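I started Waridura out of a two-car garage on Bolger Street, mostly because I was tired of throwing out furniture that still had plenty of life in it. We clean, patch and re-stuff sofas and chairs, and we've been at it long enough now that we've outgrown the garage (and my family has its parking back!).

These days we're in a 605 square foot shop at 1028 Bolger, behind the tire place. Park on the side, the front spots are theirs. There are 4 of us, and we all do a bit of everything, though I still grab the big sofas when I can. I love a big sofa. Light-colored ones especially, the kind people are scared to sit on with a cup of coffee. 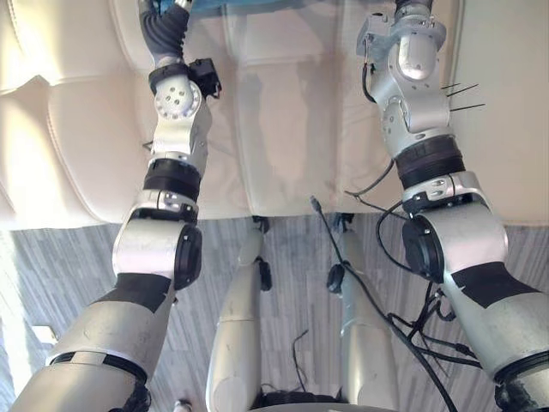 ## What we do

Leather is the biggest part of the week: scuffs, cat scratches, ink, that sad dark patch where everyone's head goes. We also do fabric cushions, new foam, loose legs and springs that have given up. If your cushions have gone flat, bring me just the cushions -- you don't need to haul the whole thing over.

I'll tell you up front if a repair isn't worth the money. Peeling bonded leather is the usual one. I can make it look okay for a few months and then it peels somewhere else, and I'd feel bad taking your check.

## How it works

Send us a couple of photos and rough measurements, and I'll write back with a price, usually the same evening. Small jobs take 2 weeks. Bigger ones depend on the foam order, and November is always nuts with everybody wanting the living room done before the relatives show up, so please write early for that.

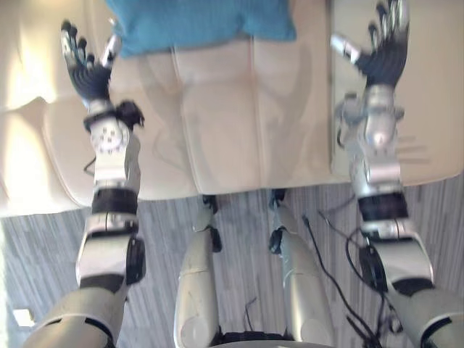 We pick up inside the city in our van, which is called Rover and is older than the business. Stairs are fine, up to the third floor. Past that I'll ask you to find me a strong cousin.

Color matching is my favorite part. I mix it by hand in daylight, never under the shop lights, so if it's been raining all week your armrest may have to wait a bit. We keep a card for every job with the mix written on it, and if you come back for a touch-up we can pull it right out of the drawer.

## Before we were Waridura

I spent years on the sewing floor at Presico, making seat covers, and that's where I learned to keep a seam straight. I still have my old shears from there. Please don't borrow them for cardboard.

Come by any time after 9, the coffee's on.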